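Quick one tonight because I'm supposed to be doing the back cover blurb and I would rather do anything else.

So. The third Rurthorpe book is drafted! 218 pages in my manuscript format, which will shrink once I take out all the places where somebody sighs. I wrote the last chapter between dinner and one in the morning and then ate cereal standing up.
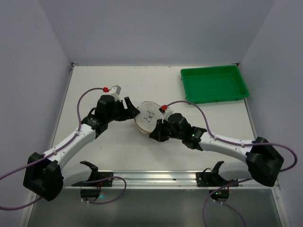
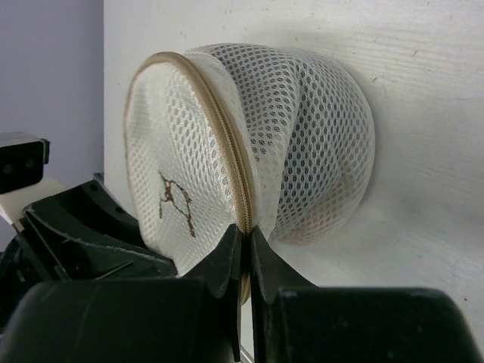
Anyway, book three. For anyone new, Rurthorpe is my made-up seaside town, and the series is second-chance romances. Different couple each time, same bakery, same awful ferry. You can read them in any order but people do seem to like starting at the beginning, and then they email me about the ferry.

This one is the innkeeper and the piano tuner. They were married once, for eleven months, before the book opens. I had a whole prologue with the wedding in it. Cut. Then put back. Then cut again, and this time I deleted the file so I couldn't go sneaking back for it. (I have a backup. Of course I have a backup.)

What went wrong with the draft, for my own records mostly:

The middle. Always the middle. Chapters 12 to 17 were just the two of them being polite in hallways. I moved the storm up by four chapters and that helped a lot, except now the roof leaks before anybody has mentioned the roof, so I need to go back and plant a roof.

Dual POV. Never again, or at least not in first person. He kept sounding like her. I tried giving him shorter sentences and he came out angry all the time, when he's supposed to be shy. Still not sure I've fixed it. If you're one of my early readers please tell me if you can't tell who is talking, and don't be nice about it.

The dog. There's a dog in chapter 3 and then no dog until chapter 20. Where did the dog go. Someone was going to ask.

The steam level, since I get emails on that too - it's a bit warmer than book two, closer to book one. Two full scenes and one that closes the door. I tried writing the third one open and it slowed everything down right when the inn was getting sold.

Now the publishing side. Some of you know the first two books came out with Fakberg and that I got the rights back last winter. I'm not going to go into it here. It was fine, it was slow, I'm glad to have them home. Both are getting new covers and a light clean up, typos mainly and one eye color that changes halfway thru. No new scenes. If you already own them you don't need to buy them again, really, please don't, spend it on somebody else's book.

Covers are from Oyelaran, the same design studio that did my Christmas novella, and I've seen the roughs. I love them. The first round had a lighthouse and there is no lighthouse in Rurthorpe so that had to go, but the colors are exactly what I wanted, that sort of gray-green you get before rain. Title font is still up for debate. I like the curly one. My sister says she can't read the curly one. She's probably right.

Formatting I'm doing myself in Gomimen, which I moved to after the old program ate my chapter headings. So far so good. It does a strange thing with scene breaks where the little ornament ends up alone at the top of the next page, and I've spent two evenings on that, which is two evenings I could of spent on the blurb. If you use it and know the trick, comments are open.

Oh, the blurb. It's meant to be 175 words. Currently it's a page and a half and gives away the ending. I've got one line I like, "She kept the piano. He kept the key." and I don't even know if it makes sense, do pianos have keys? I mean lock keys. I looked it up, some do. Good enough.

Early copies - I have 30 spots on the review team this time, up from last time, and the form goes to the newsletter first. Ebook only, sorry. You'd get it in June if the edits behave, and I'd want reviews up within a couple weeks of launch. No pressure on star ratings. I mean it.

I'm also reading again, now that I can. Got 40 books on my to-read list and started with the one at the bottom, a western with a mail-order bride who is very obviously a jewel thief. Loving it so far. Will report back.

OK. Blurb. Going. If I post again tonight somebody please tell me to log off.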